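I'd been meaning to get to the open day at the Gonholm fire station for years, and this time I finally made it! They hold it in a regular working station, so you park down by the feed store and walk up, and by the time I got to the bay doors my coffee was gone and my shoes were full of gravel.

First stop was the engine bay. They had two engines pulled out onto the apron and kids climbing all over them (and a few dads, let's be fair). Nigel Tapley, who runs training there, was taking people through in small groups, and I tagged along with one that was mostly folks from the Bellamy apartments. He talks fast and he's very good. His big subject is doors. Close your bedroom door at night, he said, then said it again, then made a little boy in a dinosaur shirt say it back to him.

After that we went upstairs to the classroom, where they'd set up a talk on getting people out of care homes and clinics. My mom spent a long stretch at a rehab place over in Drorkley, so I sat up front for this one. I'd always pictured someone carrying patients down the stairs in their arms. Mostly they move them sideways first — through one set of fire doors into the next section of the same floor — and only go down if they have to. They let us try the evacuation sled, and I got to be the patient. Going down the stairs feet first, strapped in like a burrito, is a lot smoother than it looks, though I did yell. 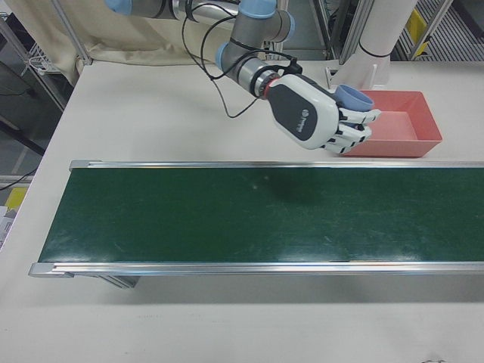 The night shift question came up, of course. A woman behind me asked how many staff it takes to clear a floor when most of the people on it can't walk, and Nigel didn't dodge it. He said that's what drills are for, and that a drill at two in the afternoon with everybody on duty doesn't tell you much. The Jurard clinic now runs one of its drills after dark every year, and he'd like to see the others do the same. Lots of nodding in the room.

Then lunch! Chili, cornbread and a tray of lemon bars for 7 dollars, eaten standing up next to the hose racks. I bought raffle ticket number 1004 and didn't win the smoke alarm bundle (I wanted it badly).

The last thing was the smoke room, a trailer out back filled with the fake theater kind. You go in on your hands and knees and follow the wall to the exit. I had it all planned out and still turned the wrong way at the first corner, and the man behind me grabbed my ankle thinking it was a chair leg. I came out sweating. My own hallway got a good clearing out that same evening, and the bike lives in the garage now.

They're doing another one in May, with a hose relay for the kids. Go early if you want cornbread.

Contact | © Gonholm Weekend Notes | Back to top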